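The Round Table at Nugroho Street

The table had come with the apartment, and for the first month Qistina Hartono had meant to get rid of it. It was too big and too dark and it was round, so nothing would push up against it properly, and you had to go sideways past it to get to the windows. Then her sister's girls came to stay, and after that there was no more talk about selling the table.

They were supposed to be making a birthday present for their grandmother. That was how it had been explained over the phone, anyway, and Qistina, who was fond of her mother and fonder still of a project, had gone down to Sosska after work and come home with two bags of things she could not have defended to anyone. She had always been like that in shops. Her father used to say you could send her out for a stamp and she'd come back with the post office. She put the bowls out first, the blue and the yellow, because they were the ones she had used herself as a child for shelling peas, and then everything else found its own place around them, the way things will if you let them alone for an hour and go make tea.

By four in the afternoon the girls had gone down to the yard to look at a neighbor's rabbit, and the apartment was so quiet she could hear the refrigerator thinking. She stood in the doorway with her cup and looked at what they had left. The yellow bowl was the good one, all purple and pink and blue and white, with the wooden spoon still standing in it as if somebody meant to come right back and stir. The blue one had hardly anything at the bottom. A napkin had been laid out near the edge, very square and very serious, and she knew without asking that it was Stulia's, and that it was waiting for something, and that she had better not put her cup on it.

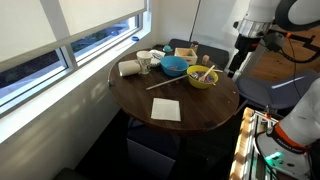

It was never going to be finished by supper, her mother said on the telephone, when Qistina called to confess that there was a present and that it was running late. You three couldn't finish a sandwich by supper. And don't you go clearing up after them, either. I cleared up after you once, when you were making that castle, and you didn't speak to me until Thursday dinner was cold.

Qistina had forgotten the castle. She sat down on the arm of the sofa and her mother told her all of it, the towers and the gate and the paste that never came off the good tablecloth, and how her father had carried the whole thing out on a tray with 90 people's worth of ceremony for a family of four. It had been the winter they lived in Valtedia, over the bakery, when there was no money and the heat came up through the floor at five in the morning whether you wanted it or not. Her mother had thrown out one small piece, a bit of cardboard, thinking it was trash. It was the drawbridge.

"I looked for it in the bin," her mother said. "I want you to know that. I looked a long time."

"I believe you, Mama."

"What are they making me?"

"I can't tell you that," said Qistina, and was glad, because she didn't know.

When she had hung up she went over and picked up one tiny orange crumb from the table, and thought about it, and put it back where it had been. Then she heard feet on the stairs, both pairs, coming fast, and Stulia's voice already going on about the rabbit, and she moved her chair in so they could get by.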